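# Folding Laundry on Purpose: Final Report

Delphine Achterberg
Clisthorpe Hall, Household Practice Project
Wednesday, June 20, 2018

## What I set out to do

My original proposal was a history of the ironing board. My advisor read it, set it down gently, and asked whether there was anything in my own life I would like to get better at. I looked at my shirt. She looked at my shirt. So this is a report on folding T-shirts.

The question I ended up with was narrow enough to finish in a term: does the way a T-shirt gets laid out before the first fold matter more than which fold you use? Most advice I found spends one line on laying the shirt flat and then three pages on the fold. Having done this badly for most of my life, I suspected the one line was where I kept going wrong.

## Materials

The shirts came out of the Erkau Street donation room, which let me borrow a bin of 24 on the condition that they came back folded. They were plain cotton or cotton blend, adult sizes, in whatever colors people give away, meaning mostly white, gray and very dark blue. I washed everything once at the start so nobody's factory creases got a head start.

I used three folds:

- **The Halvorsen**, named after the dorm where everybody seems to do it. Sides to the middle, then up in thirds.
- **The Zument**, from a leaflet that came with a storage box. Lengthwise in half, sleeves in, then rolled from the hem.
- **The Achterberg**, which is what I did before this project. In half, in half again, and into the drawer before it can change its mind.

I timed each fold with a kitchen timer. A fold passed if the shirt could be carried across the room and set on a shelf without coming open.

## Procedure

I did 300 folds in the main round. Half began with a shirt I had smoothed from the center out to the corners, and half began with a shirt I had dropped on the table and tugged at twice. I logged the time, the fold and whether it passed, plus a comments column that was supposed to be for fabric type and slowly turned into a diary.

The plan was to reach 500. My back had other views, and the table was built for someone shorter.
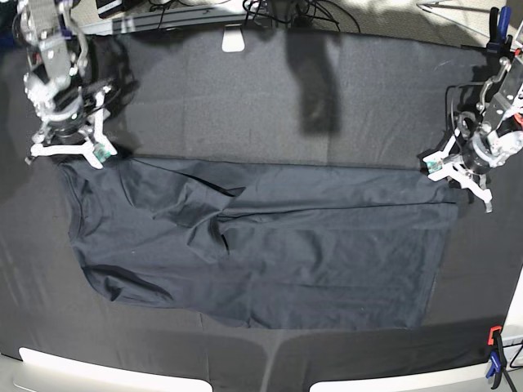
Dark shirts turned out to be their own problem. On a white shirt every wrinkle shows and you deal with it. On a navy one you have to hunt for the light catching on it, and my table cover for part of the term was black, a choice I made for its looks. A crease that folds one layer over another, like the diagonal one toward the left of this shirt, is the kind I learned to worry about. The long faint wrinkles running sideways hardly matter, and you can fold straight over those and the stack looks fine. A turned-over flap stays in there and makes a lump, and the lump pushes the next shirt off the pile. By the middle of the term I had stopped smoothing everything and went looking for flaps first.

## What I found

Layout mattered a lot for the Halvorsen. Smoothed shirts nearly always passed, and tugged shirts passed when they felt like it. The sides have to come in evenly, and if one edge starts out bunched, the thirds come out as something closer to a half and two apologies.

The Zument cared less. Rolling hides a great deal, including things that should probably be dealt with. It was also the slowest, and I lost a lot of time to sleeves.

The Achterberg did equally well either way, in that it failed equally often. I had hoped for a last-minute vindication and will not be pursuing the matter.

Smoothing added time at first. By the end of the round a smoothed Halvorsen took me less time than a tugged one, once I included the refolds. I had not planned to include the refolds, and only started after noticing how many there were — so the early pages of my log make me look better than I was.

## Problems

The carry test depended on who was carrying. I asked my roommate to do one session and she walked so carefully that everything passed. I threw out those 60 results, with regret, as they were the best in the study.

I also got better as I went, and I had run most of the Zument folds last. Some of what looks like a good fold may just be practice. A proper version would shuffle the order, and would use more than one pair of hands.

Finally, my shirts were all short-sleeved. I have no findings on long sleeves, and going by one attempt outside the study, I don't want any.

## Next steps

If the project continues in September I would like to try towels, where the corners are at least where you expect them, and a higher table. The donation room has its bin back. They asked for the Halvorsen.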